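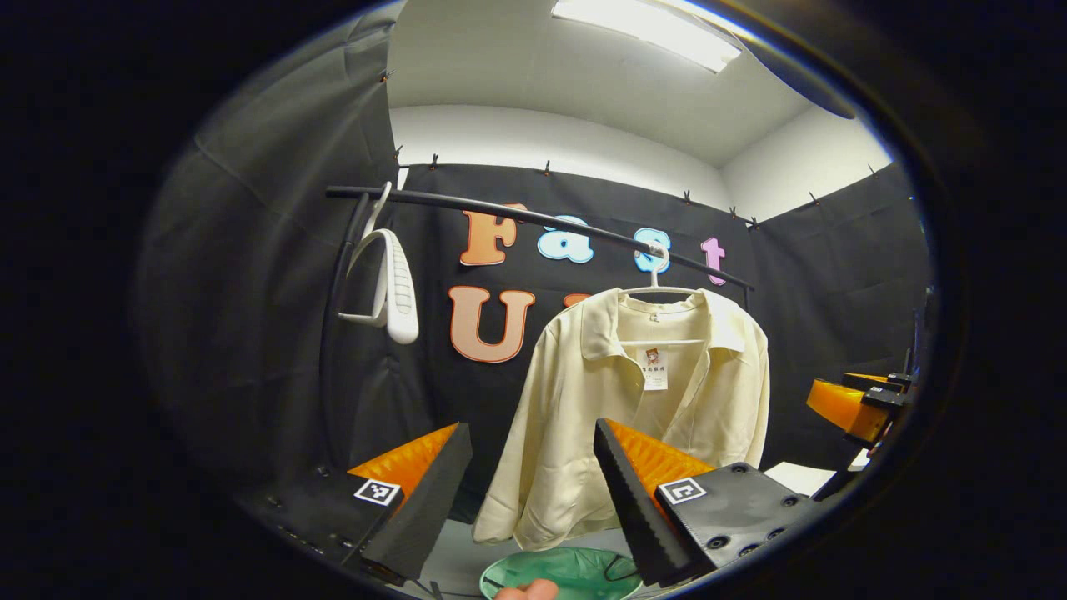

Perchas, chaquetas claras y un ruego para el ropero

¡Hola otra vez! Se nos han ido las fiestas y ya tengo el ropero de Hultville patas arriba, que es como más me gusta tenerlo en enero. Llevo desde el lunes sacando las chaquetas de entretiempo, las de tonos crema y marfil sobre todo, porque en cuanto hace dos días de sol la gente viene a preguntar por ellas y luego no hay manera de encontrarlas entre tanto abrigo.

Este año las estoy colgando todas en percha de plástico blanca. Las de alambre marcan los hombros (lo aprendí con una blusa de mi madre, qué disgusto) y las de madera ocupan muchísimo. El cuello lo dejo abierto, las mangas caídas a los lados y la chaqueta sin abrochar, para que se vea la etiqueta por dentro y cada cual mire la talla sin descolgarla. Aniela Krawczyk prefiere abrocharlas hasta arriba — ya lo hemos discutido bastante y seguimos igual.

Lo que me falta son perchas. Con 18 más me apaño hasta la primavera, así que si tenéis alguna suelta en casa, traedla, aunque venga con pinzas. Las podéis dejar en la tienda de Dremham cualquier mañana, que Atieno Swai me las acerca.

Ah, y los tejidos con un poco de brillo, por favor, no me los traigáis doblados en bolsas apretadas. Las arrugas de noviembre todavía las estoy planchando.

El próximo cambio de ropa es el miércoles 17 de enero, a las 6 de la tarde. Máximo 8 prendas por persona, limpias y con todos sus botones.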